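Flisness Drying Cabinet 135
Item no. 1572
Page last checked: Dec 4, 2024

The maker calls the Flisness 135 a "whole-house drying solution". We would call it a heated cupboard, and a fairly good one. It stands 135 cm tall, runs at 400 W and has 2 hanging rails.

Claimed drying time for a normal load is under three hours. Ours took closer to five, with thick towels left out. Shirts and thin knitwear did better. The brochure also promises "no ironing", and we would ignore that.

Daltine make the fan unit, which is quiet enough to sleep near. The timer is less convincing - it has no stop between one hour and two, and the dial is stiff. Totach sell a similar cabinet with a better timer, but it costs more and the door is flimsy.

The Sarıgül scent cartridge is sold separately. We tried one and smelt nothing by the second load.

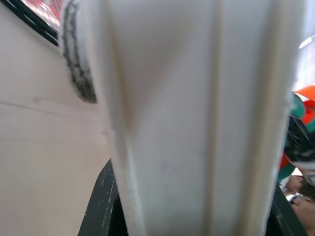 Ribbed white plastic, close up. Light smudges and scuffs show on a pale surface.

Wipe with a damp cloth only. Spare rails are due back in stock in March.

In the box: cabinet, 2 rails, drip tray, wall fixings. The guarantee covers the fan and heater but leaves out the door seal, so check it on delivery.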